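Accueil
Qui sommes-nous
Nos cours
Boutique
Contact

Qui sommes-nous

Bienvenue chez Plumel ! Si vous êtes arrivés jusqu'à cette page, c'est sans doute que vous cousez déjà un peu, ou que vous en avez envie depuis longtemps, ou bien que quelqu'un vous a offert un bon cadeau et que vous vous demandez où vous allez mettre les pieds. Dans tous les cas, installez-vous, on va vous raconter la maison.

Plumel est une petite école de couture et de travaux d'aiguille. Elle est née dans une ancienne mercerie dont nous avons gardé les tiroirs, le comptoir en chêne et l'odeur (un mélange de cire et de laine que les habitués reconnaissent dès la porte). Au départ, nous voulions seulement sauver le stock de boutons. Puis les clientes ont commencé à demander comment poser une fermeture éclair, comment raccourcir un rideau sans le massacrer, comment finir un biais proprement dans les arrondis, et de fil en aiguille, si l'on ose dire, la réserve du fond est devenue une salle de cours.

Nos cours

Les groupes sont limités à 7 élèves, et nous y tenons beaucoup. On peut ainsi s'asseoir à côté de chacun, reprendre une couture qui fronce, défaire quand il faut défaire, et boire le thé sans bousculer les machines. L'école propose trois niveaux : les premiers pas, où l'on apprend à enfiler, à tendre et à coudre droit ; l'atelier linge de maison, qui plaît énormément, avec ses sets de table, ses coussins et ses nappes ; et enfin l'atelier vêtement, pour lequel il vaut mieux avoir déjà un peu de patience en réserve.

L'atelier linge de maison a une place à part dans notre cœur. On y passe un temps fou sur les bords ronds, qui sont la bête noire de tout le monde : le tissu tire, le biais gondole, la surpiqûre part de travers au moment où l'on se croyait arrivé. Nous faisons crans et bâti à la main, toujours, même pour les pressés, et nous repassons entre chaque étape. C'est long, oui, mais on repart avec un ouvrage qu'on a plaisir à poser sur sa table !

Les tissus

Nous achetons peu et nous choisissons longuement. Les cotons unis viennent de chez Hirano, les fils et les rubans de chez Floreo, et pour les imprimés nous nous laissons tenter chaque saison par la collection Findora, qui a le bon goût de ne pas craindre la couleur. Il y a en ce moment un peu plus de 200 références en rayon, coupées au mètre ou en coupons de 50 centimètres pour les petits projets. Les chutes vont dans la grande malle près de l'entrée, où chaque élève peut se servir.
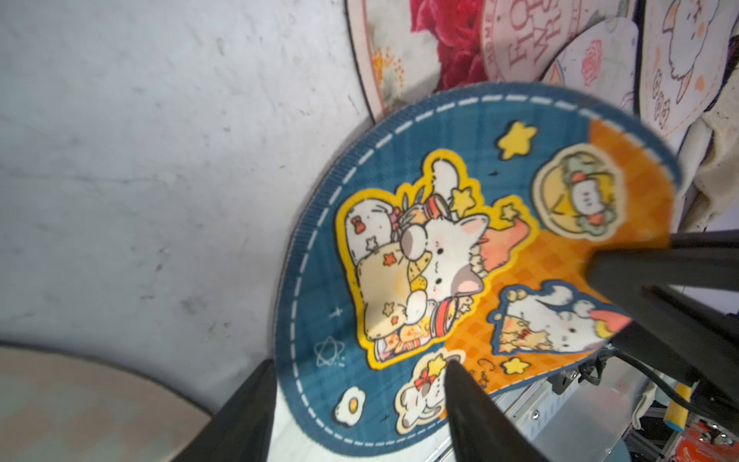 Je venais pour un simple ourlet et je suis restée toute l'année, nous a écrit Mado après son premier trimestre, et maintenant c'est mon fils qui réclame des coussins pour sa chambre, avec des passepoils s'il vous plaît, alors gardez-moi ma place en juin !

Sa place est gardée, bien entendu, et nous avons mis de côté du passepoil.

Venir nous voir

L'école est ouverte toute l'année, sauf pendant l'inventaire, qui dure toujours plus longtemps que prévu à cause des boutons. Les machines sont prêtées sur place, mais vous pouvez apporter la vôtre, surtout si elle vous donne du souci : on prendra le temps de la régler avec vous. Pensez à une paire de ciseaux que vous aimez bien et à un cahier pour les notes. Les inscriptions se font à la boutique ou par la page Contact, et un premier cours d'essai est possible dans chaque atelier, selon les places restantes.

Page mise à jour le 10 novembre 2019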